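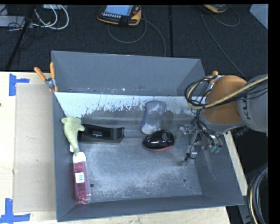

My tutor's note on the first draft said I should stop apologising for picking such a dull subject and just get on with it, as half the town has an opinion on where the second-hand shops should be allowed to put their donation point. So I'm getting on with it.

My project was about what happens to the things people give away in Usness. I started in August, mostly by hanging round the Tralley shop on the high street (they were very nice about it) and later at the Hellwig warehouse out by the bypass, where everything goes that the shop can't put on its shelves. I'd thought it would be a project about recycling. It ended up being much more about sorting and prices and what people think is still good enough for somebody else!

The shop side first. Donations come in at the back door between nine and four, and whoever is on shift has a quick look and puts each thing on the right pile: clothes, books, kitchen, toys, odds and ends. Odds and ends is the pile everyone dreads. It's single cups, board games with a bit missing, picture hooks, things that go with another thing that hasn't been donated. I spent most of my first week on it and I got quite fond of it, but I can see why it gets left till last.

For my survey I asked 155 customers and donors the same short set of questions, either at the till or on the pavement outside. I'd planned on an online form as well, but only 7 people filled it in, so I've left those out of the charts and put them in the appendix. The question that split people most was "Would you give away something with a scratch on it?" Older people mostly said yes, of course, a scratch doesn't stop it working. People nearer my age were much more likely to say they'd feel embarrassed handing it over and would bin it instead. I hadn't expected it to go that way round at all, and I'd have guessed the opposite if you'd asked me in the summer.

Prices were harder to study than I'd hoped. Tralley uses a price list called Grasix, which is a folder of laminated sheets, and it's fine for shirts and paperbacks. For anything odd you're on your own. I watched the same sort of vase get priced three different ways in one afternoon, depending on who had the sticker gun. I asked whether I could compare the list with the till records and was told no, which is fair enough, so Chapter 3 relies on my own notes.

At Hellwig the numbers get bigger and the work gets quicker. They had 2000 items logged in the month I visited, and each sorter gets 15 minutes a crate before the next one comes along. Fabric gets baled, metal goes in one cage, and plenty of plastic still goes to landfill (I'd hoped to find out how much, but they only weigh the mixed waste).

If I did it again I'd start the survey earlier and drop the question about distance from home, which confused everyone. I'd also ask the donors what they thought their things would sell for. Several told me anyway, and I'd stupidly not left a box on the form to write it down.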